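Diary > Workshop visits > April

Friday, evening

Up early for the open day at Hellier. I had put it off twice and would have put it off again, but Zakhar Kostiuk had already said he was driving and there was a seat. He picked me up at the corner. We talked about his roof most of the way. The rain stopped before we got there.

Hellier is in the old cannery buildings past the rail yard. They have the ground floor of the second building and share the loading dock with a tile importer. There was a paper sign taped to the wrong door, so we walked through the tile place first and a man pointed us back out.

They handed out name stickers and coffee. The coffee was weak. The first talk was in the front room, 20 minutes, mostly slides on how the company started in packaging machines and moved into robot arms for small shops. I knew some of that already. The speaker was Florencio Carrasco, who runs the demonstration floor. He speaks quietly and I had to move up to the second row to hear him. He said most of their customers have fewer than 14 people and no one on staff who can program, and that this decides nearly everything about how they build.

After that we were split into groups. Zakhar went with the ones who wanted to see the welding cell. I went with Carrasco's group to the sorting line and then the hand-held tools.

The sorting line is called Stakero. It takes mixed small parts off a belt and puts them in trays. It ran well for a while, then stopped on a bent washer, and the operator reached over, cleared it and started it again. Nobody in the group said anything. I asked how often that happens and she said it depends on the supplier, with some batches going all morning without a stop. I wrote down the cycle time on the back of my sticker sheet and have since lost the sheet.

I asked what it costs to change over from one part to another. It used to mean a visit from an engineer. Now someone at the shop shows it what to do by hand, and that was the reason for the next stop.

The hand-held tools were what I had come for. It is the same gripper that goes on the arm, but with a handle so that a person can carry it to the bench and do the job with it. The recordings are used to teach the arm. Carrasco calls the setup Pestora. He said for a simple pick they want 300 good repeats, and for anything fiddly they want more. Two people from the group asked to try it and he let them, then he let the rest of us.

It is lighter than I thought it would be. The trouble is the wrist. You want to turn your hand the way you would normally, and if you do that the fingers come in at an angle and push the part away. Carrasco told me to bring my elbow in and slow down. My first few tries were bad. By the end I could pick up a hex nut most of the time. A long bolt lying flat was harder, and I never got a flat washer at all.

The pads are the part that wears. He passed a used one around. The surface had gone shiny in the middle and it slid on my thumb. They cut their own from sheet and a set takes him 2 minutes to swap, which he did while we watched. He tried rubber first and it marked the customers' parts. I asked about oil. He made a face and said oil is the main complaint, and that he tells people to wipe the parts down and they don't.
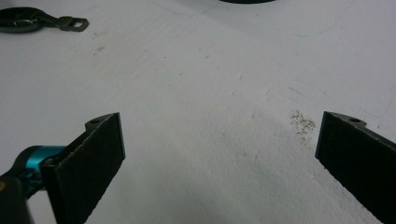

Gripper open over the white bench top, textured pads on the inner faces. Teal collar at left.

I liked that part of the morning best. At the other stops we stood behind a yellow line.

Lunch was sandwiches on the loading dock. Met up with Zakhar again. He said the welding cell was good but too big for his place, and that the salesman had wanted his phone number before answering any questions. A woman from Bukhari sat with us. They make hinges and door hardware and have had a Hellier arm for a year. She said it does the dull half of the work and they moved the man who used to do it over to inspection. I asked if he minded. She said he minded for a month.

There was an afternoon session on safety fencing. We stayed for the first half. I have a handout from it which I should read before I talk to the landlord about the back bay, because the floor there slopes and I don't know if that matters.

I asked Carrasco on the way out if they rent the hand tool by itself. They do, by the week, with a deposit. He wrote the price on a card. It is more than I wanted to pay and less than I expected. I would only need it for the bracket job, and the bracket job may not come back in the fall.

Home by four. My forearm is sore from holding the thing. Moved the vise to the other end of the bench to see how much room an arm would have, and it would be tight with the drill press where it is. Left the vise there for now.

To do: call Hellier about the deposit. Send Zakhar gas money. Measure the back bay.

Recent entries
Drill press belt, again
Bracket job, final count
Zakhar's roof
Cleaning out the back bay

Contact | Back to top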